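Help > Countertops > Marble care

Marble worktops: your questions

Is marble a bad idea in a kitchen?
Depends on your nerves. Marble scratches, stains and takes offense at lemons. If you want a surface that looks the same in ten years, Hauser sells a very nice gray composite and we will happily cut it for you.

What is etching?
A dull mark left when acid meets the stone. Wine, vinegar, tomato sauce, that expensive bathroom cleaner. Sealing does not stop it. Sealing slows down stains, and people mix the two up right until the first dinner party.

How often should I seal it?
Once a year for most homes. Put a few drops of water on the surface and wait. If the stone darkens, it's time. We do ours in March, when there is little else to look forward to.

Can I cut directly on it?
You can. Your knives will hate you first.

Can you polish out a scratch?
Light ones, yes. A visit costs $100 within the Cesside area and $400 if the whole top needs honing. Please put the steel wool down before you call.

Honed or polished?
Honed is matte and hides etching better. Polished shows off the veins, along with everything you have ever spilled. Our Cutov and Plerkar slabs come in both.

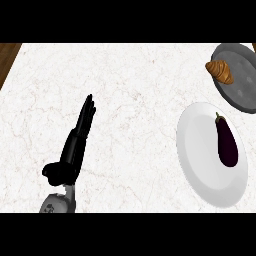 Pale marble with faint pink and beige veins, two plates on the right.

Will my slab match the sample?
No. The sample is the size of a coaster and the slab came out of a hill. Come and see the full piece before you pay the deposit.

Do I need to use plates, then?
Plates, coasters, trays, a board under the oil bottle. You'll get used to it, and your guests will get used to being watched.

Filed under: Stone, Care & Cleaning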